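Section 4: Finishing and Care of Solid Wood Tops and Plank Floors

Before you start

Read this section through once before opening the can. It covers the Trostlow hard oil finish on butcher-block tops, plank floors and other solid wood that has been sanded and is free of old varnish. If your surface still has varnish or paint on it, go back to Section 3.

You will need:

Trostlow hard oil, stirred and at room temperature
Sanding pads, medium and fine
A vacuum with a brush head
Lint-free cotton cloths
A short-pile roller (floors only)
Nitrile gloves
A metal bucket with a lid, half filled with water

The oil darkens most woods a little. Maple and beech change the least. Pine turns yellow in the first year, and more so near a window. Test the oil on the underside of the top or inside a closet before you commit to the whole job.

CAUTION: Cloths soaked in oil can heat up and catch fire on their own. Put every used cloth straight into the bucket of water and close the lid. Do not leave cloths in a pile, in a pocket or in a trash bag.

4.1 Checking the boards

1. Vacuum the surface, working along the boards. Go over the seams twice.
2. Look across the wood from a low angle with a lamp at the far side. Mark raised grain and old glue with chalk.
3. Press on each short joint where two boards meet end to end. A joint that moves needs to be fixed before oiling. See 3.6.
4. Wipe one board with a damp cloth and let it dry for an hour. If the grain feels rough afterward, sand with the fine pad.

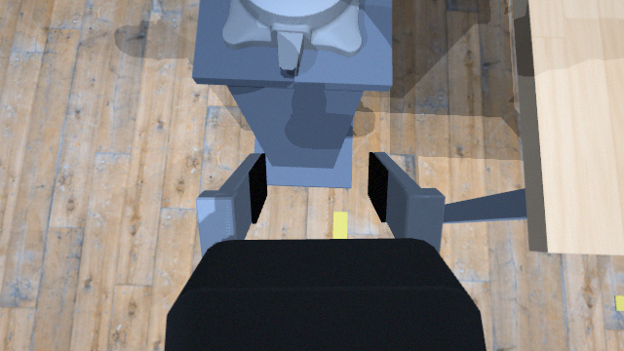

Old floors often have a gray or bluish tone along the seams. On bare wood this is usually old dirt or water marking, and light sanding takes out most of it. Deep marks can be treated with the Plelatex wood cleaner sold for use with this finish. Leave the cleaner on for ten minutes, rinse with clean water and let the floor dry overnight.

NOTE: Do not fill knots with ordinary wood filler. It takes the oil differently and leaves a pale ring. Use a filler stick close to the darkest part of the knot.

4.2 Applying the first coat

Plan the work so you finish at a doorway. For a table, do the underside first — a top that is sealed on one face only can cup within a few weeks.

1. Put on gloves and open the windows.
2. Stir the oil slowly from the bottom of the can. Do not shake it.
3. Pour a small pool onto the wood, no bigger than your palm.
4. Spread it along the grain with a folded cloth. On floors use the roller, two or three boards at a time.
5. Wait 15 minutes. Add a little oil to any dull spots.
6. Wipe off everything that has not soaked in. The wood should feel almost dry.
7. Check the edges and the end grain. End grain drinks more oil and may need a second pass right away.

Too much oil left on the surface is the usual cause of a sticky finish. If the surface is tacky the next morning, rub it with a cloth dampened with fresh oil, then wipe hard with a dry one. 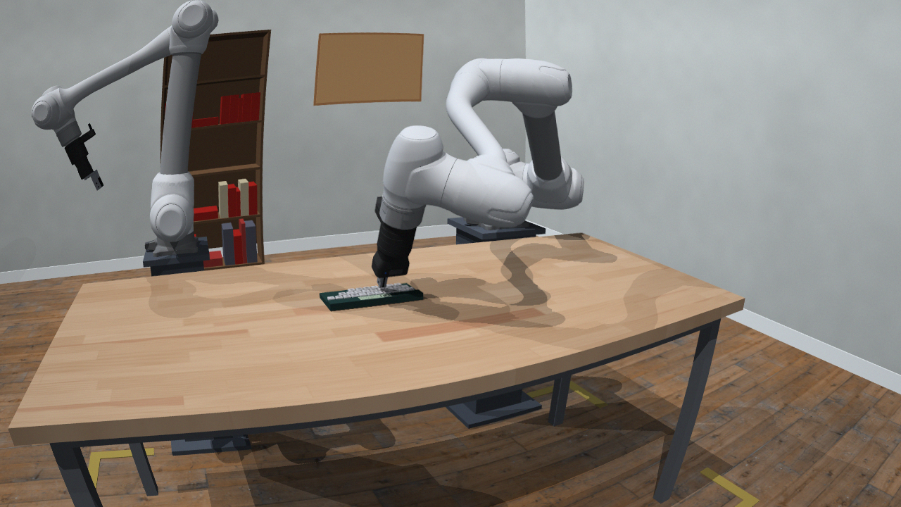 Butcher-block top on dark gray metal legs.

4.3 Second coat and drying

1. Wait at least 12 hours. In damp weather wait 24.
2. Rub lightly with the fine pad by hand. Do not use a power sander between coats.
3. Vacuum, then wipe with a dry cloth.
4. Apply the second coat as in 4.2, using about half as much oil.
5. Keep the room aired until the smell has gone.

You can walk on a floor in socks after one day. Put furniture back after three days and rugs after two weeks. Lift furniture into place. Dragging it will leave tracks in a finish this new.

A table can be used with care after two days. Keep water, hot dishes and rubber feet off it for the first week. Rubber and soft plastic can mark fresh oil, so put felt or cork under lamps and small appliances.

4.4 Color differences between strips

Butcher block is glued up from many strips, often cut from different trees. After oiling, some strips will look warmer or redder than the ones next to them. They are part of the wood and will not wash or sand out.
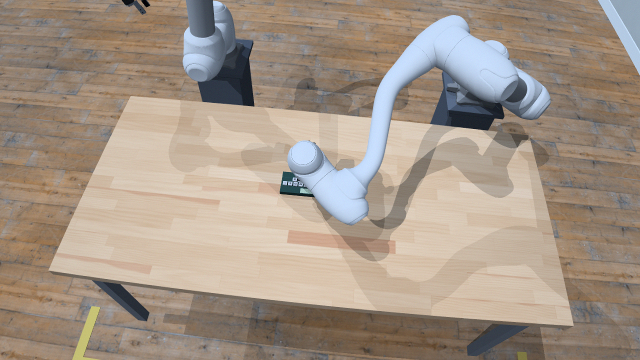 Pale strips with a few reddish-brown ones, laid lengthwise.

If you want a more even color, mix Trostlow white tint into the first coat only. One sachet treats a 1-liter can. Stir it in for a full five minutes and stir again every time you load the cloth. Tint cannot be added to a coat that has already dried.

Sunlight also changes the color. Move table mats, trays and fruit bowls from time to time during the first summer, or you will have their outlines in the top by fall.

4.5 Weekly care

1. Dust or vacuum.
2. Wipe with a well-wrung cloth and a few drops of mild soap.
3. Dry along the grain with a clean towel.

Do not use steam mops, bleach, scouring powder or spray polish. Polish with silicone in it will stop later coats of oil from taking, and the only cure is to sand back to bare wood.

Wipe up wine, coffee, vinegar and beet juice as soon as you see them. A dark ring that stays after cleaning can be sanded by hand with the fine pad and oiled again. Blend the new oil out past the edge of the repair.

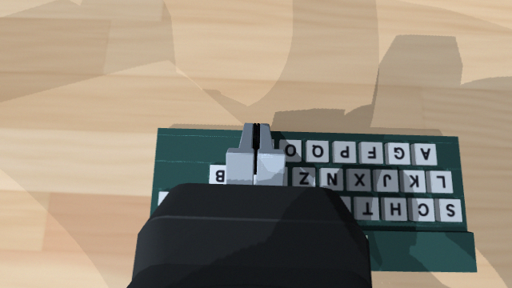

4.6 When to oil again

Drip a little water on the part that gets the most use. If it beads, leave the finish alone. If it soaks in and leaves a dark patch within a few minutes, it is time for one thin coat. A kitchen top usually needs this twice a year, a desk or hall floor every second year. April is a good month for it in most homes, once the windows can be left open.

Clean the wood the day before and let it dry fully. One coat is enough.

4.7 Parts and refills

Item 280: Hard oil, clear, 1 liter
Item 299: Hard oil, clear, 2.5 liters
Item 777: White tint, single sachet
Item 1764: Fine sanding pads, pack of ten

Close opened cans tightly and store them upright, away from frost. A skin on top of the oil can be cut out and thrown away. Strain what is left through a fine cloth before using it, and put that cloth in the water bucket too.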